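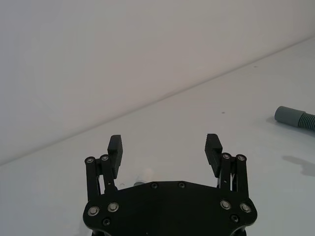
**15/10/2020, room 419**

Wall and bench, continued. Second coat has gone on and the bench is back where it belongs, or where the drawing says it belongs, a distinction I'll come to.

The wall first. It is light grey. Previously it was a colour the building manual calls Oatmeal, with a paler rectangle where the old noticeboard hung, and under that a still paler rectangle where an older noticeboard hung. I had grown rather fond of it as a record of noticeboards. It has now had filler, sanding, more filler, more sanding, a mist of dust over everything anyone in the department owns, and 2 coats of Hirska matt in the shade printed on the tin as Quiet Grey. The test card we painted in the corridor looked lilac. On the wall it looks grey. Corridor lighting to be blamed in the usual way.

Paint notes, for whoever does the other walls:

- Stir Hirska longer than the tin tells you. The pigment sulks at the bottom and the first tray comes out nearly white.
- Short-pile roller. The long-pile one gives a surface like a satsuma.
- Don't touch up small marks with a brush. They dry as a different small mark.
- It takes a fingerprint beautifully. Hands off until the end of the week at least, and after that I'd still prefer it.
- Lid on the tin between coats. I know. Write it on the tin.

The upper left still looks a shade darker than the rest to me. I went up the steps with the test card and held it against the wall there, and then lower down, and it's the same paint in both places, so that will be the light falling off as it gets further from the fittings. Leaving it. A third coat would cost a morning and do nothing about the ceiling lights, which are a separate form.

**Bench top**

The old top came off in one piece, with language. Replacement is the Trakis top in pale grey, white if you ask the delivery note and cool stone if you ask the catalogue. The order form had a box for "colour confirmed?" and I ticked it in good faith.

Finished height is 900 mm from the floor, measured at the wall end. The other end is a matter of opinion, the floor in 419 having been laid by someone who was thinking about drainage. Packed the feet until the long level was happy, then turned the level round and it was less happy, so the level went on the list as well. Borrowed the good one from upstairs. It agreed with the first reading, which I have chosen to treat as final.

Things learned about the top:

- Damp cloth, drop of washing-up liquid, dry it off afterwards. Nothing with grit in it.
- Shojaei solvent wipes leave a dull patch. Tried one on the offcut. They're excellent wipes and they can live in the other room.
- Masking tape comes away cleanly the same day. Left overnight it leaves its glue behind, and then you want the solvent wipes. See above.
- Pencil rubs out. Biro does not. The offcut now has a biro mark on it for reference.
- No mugs. I'm writing this with a mug next to me on the windowsill, where mugs are allowed.

**The gap**

Drawing shows the bench hard against the wall. The wall, being a wall in this building, is not straight, and hard against it at one end means a slot at the other, wide enough to swallow a pencil and a bit too narrow to get it back. Three options considered: scribe the back edge to the wall, fit an upstand, or pull the bench forward and call it an access gap.

Scribing would be the proper job, and would also mean taking a saw to a top I have spent the day telling people not to put mugs on. Upstand needs fixing into the new paint. So I'm going with a bead of flexible sealant along the join, in white, which should follow the line of the wall and make it look as if somebody meant it. Dandwood do one that stays soft. Their fitting sheet says to run it "in one confident movement". We'll see what I have in the way of confidence once I've cut the nozzle.

Practise on the offcut first. The offcut is having a busy time.

**Costs**

Paint, rollers, filler and tape came to £37 over what I put on the form. Most of that is filler. The old noticeboards were held up with a type of fixing I'd expect to find in a bridge, and each one brought a saucer of plaster with it on the way out. Have written "making good" in the reason column, as one does.

**What stays off the wall**

Everything, please. The agreement was that this side of the room would be kept plain, and I'd like it to have one winter. That covers the year planner, the fire procedure (there's a perfectly good place for it beside the door, at eye height, where a person on fire might be looking), the rota, the poster about lifting with your knees, and the calendar from the filter suppliers. The hooks have been put in an envelope and the envelope has been put somewhere sensible. I may have to ask later where that was.

Sockets: there was a request for another pair on this wall. The answer is the ones under the bench. If that's a nuisance by December we'll look at it again, with someone qualified, before anybody produces a drill.

**Still to do**

- [ ] Sealant along the back, after the offcut trial
- [ ] Recheck the feet once the bench has had some weight on it for a while
- [ ] Return the good level upstairs before they notice it's the good one
- [ ] Dust sheets: shake out, outdoors, downwind
- [ ] Skirting behind the door, missed by both coats and now very obviously Oatmeal
- [ ] Label the half tin of Hirska with room, wall and shade, and put it in the paint cupboard, right way up
- [ ] Ask whether the old top can go in the wood skip or counts as furniture

Someone has already leaned a broom against the new paint. Moved the broom. There's a faint mark at handle height that I am going to leave alone, having just written down, in my own hand, not to touch up small marks with a brush.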